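홈 > 리뷰 > 자동화·안전
인쇄 | 이메일로 보내기
검색어를 입력하세요

양팔 로봇 작업 규칙집 '할몬트 작업대 수칙' 사용 후기

Halmont에서 낸 소형 양팔 로봇용 작업 수칙을 석 달째 쓰고 있다. 본문 38쪽에 점검표가 따로 붙는다. 저자는 글레니스 로키어와 산테리 펠토넨이다. 우리 작업실은 천이나 솜이 든 물건을 주로 다루기 때문에 연질물 장을 먼저 읽었다.

연질물 장의 규칙은 단순하다. 두 팔이 한 물건을 잡고 있을 때는 사람 손을 넣지 않는다. 케이블은 팔이 가장 멀리 뻗은 자세에서 여유를 확인하고 클립으로 고정한다. 늘어진 천자락은 레일과 기판 쪽으로 내려오지 않게 한다. 시작 전에 손가락 사이에 남은 보풀을 떼어 낸다.
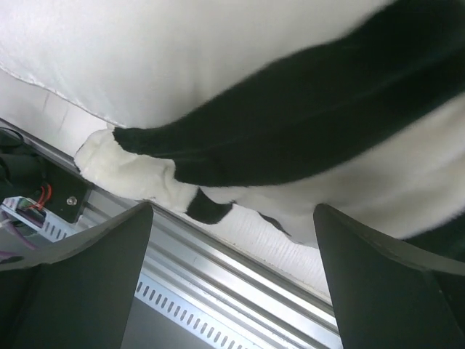
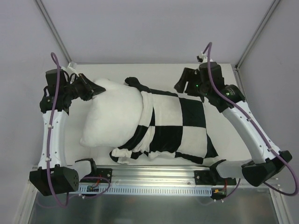

흰색과 검은색 천을 다루는 작업.
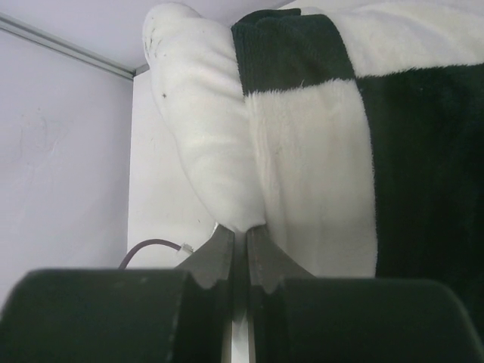
케이블 항목은 잘 썼다. 팔 관절 쪽과 받침 쪽을 나누어 보게 되어 있어 빠뜨리는 일이 줄었다. 점검표를 처음부터 끝까지 채우는 데 최대 90초가 걸린다. 교대할 때마다 해도 부담이 없는 정도다.

아쉬운 점은 잡는 힘에 관한 규정이다. 단단한 부품을 기준으로 쓴 표를 연질물 장에 그대로 옮겨 놓았다. 털이 긴 천은 겉만 잡히는 경우가 있는데 이에 대한 언급이 없다. 우리는 들어 올리기 전에 낮은 높이에서 한 번 멈추는 단계를 따로 넣었다. 같이 일하는 비벡 노티얄은 이 단계를 점검표 뒷면에 손으로 적어 두었다.

비상 정지 장은 분량에 비해 내용이 적다. 정지 버튼의 위치는 정해 두었지만 정지한 뒤 물건을 누가 어떤 순서로 빼는지는 나오지 않는다. 개정판에서 보충했으면 한다. 번역은 무난하나 '파지'와 '집기'를 섞어 써서 헷갈리는 곳이 있다.

인쇄본은 스프링 제본이라 작업대 옆에 펼쳐 두기 좋다. 점검표는 낱장으로 추가 주문할 수 있다. 연질물을 다루지 않는 곳이라면 고칠 것 없이 그대로 써도 된다.

태그: 로봇 안전, 작업 수칙, 양팔 로봇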